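Ticket 206: Finger pads, hand-held gripper, comparison of two pad sets
Opened by: Tatu Nyamweya
Project: Stonance
Status: Open, waiting for answer
Priority: Normal

Opened April 30, 2023

Summary

We have two sets of finger pads for the hand-held gripper and I was asked to say which one we should order more of. The old set is grey and rather hard. The new set is blue and softer, and it came from Wandeck with the last delivery. With boxes and bottles I see almost no difference. With thin plastic bags the difference is big, but I also have a fault which I cannot explain, so I write everything down.

The fault

When I close the fingers on a flat bag, the opening value in the recording does not settle. It goes down, stops, and then continues to drift for a few seconds while my hand does not move. With the grey pads the drift is very small. With the blue pads it is large enough that the check script rejects the recording.

What I did so far

1. Restarted the recorder and did the zero again with the fingers fully closed. No change.

2. Changed the cable for a spare one. No change.

3. Checked the pivot screws. The left one could be turned a little by hand, so I tightened both. The drift became a bit smaller but did not go away. I should have checked this first, sorry.

4. Put back the grey pads and repeated the same bags. 119 recordings, of which 4 were rejected by the script. Those 4 were all dropped bags, no drift.

5. Put the blue pads again and repeated. I made 192 recordings before I stopped. I did not drop any bag, but a good part was rejected because of the drift. I will attach the list when Mwanaisha Mfaume has finished with the script, because she is changing how it writes the file names.

6. Closed the blue pads on a small wood block. The value settles at once. So it is connected with soft objects, or with soft objects together with soft pads.

What I think

The blue pads are compressed slowly, and the bag has air in it which also moves slowly. Both together give a movement of the fingers that is real. If this is true, the sensor is fine and the limit in the script is too strict for this pad. But I am not certain, and I don't want to change the limit only so that my recordings pass.

The other possibility is that the new pads are thicker and the zero is not correct for them. I did the zero with the pads mounted, as the manual says. Maybe the pads are already pressed at that moment and the zero is wrong from the start. I do not know how to measure this with the tools I have here.

Grip itself

For grip I prefer the blue pads clearly. The grey ones slide on smooth plastic and I must squeeze harder, and then the bag folds and jumps out to the front. With the blue ones I can hold near the middle of the bag and tilt it without losing it. The colour is also easier to find in the recordings against the black fingers, if this matters for somebody.

Questions

Is there a known thickness for the blue pads, so that I can enter an offset?

Can the limit be different for each pad set, or is it one value for the whole project?

Should I continue with the snack bags now, or wait? Nasis also asked for the cardboard boxes in the same week, and I can do those with the grey pads in between.

Attached: one of the bag grasps with the blue pads, after tightening the screws — the same hold I used for the blue pad recordings.
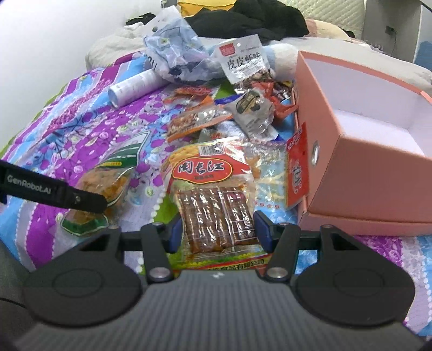 Kerubo Temba: Please don't touch the limit yet. Do the zero again, but close the fingers only until the pads meet and no further, then wait ten seconds before you save it. We had a similar drift in October with another soft pad and half of it was the zero. The limit is one value for the whole project at the moment, I will ask if we can split it. Do the cardboard boxes with the grey pads meanwhile and keep the rejected recordings, don't delete them.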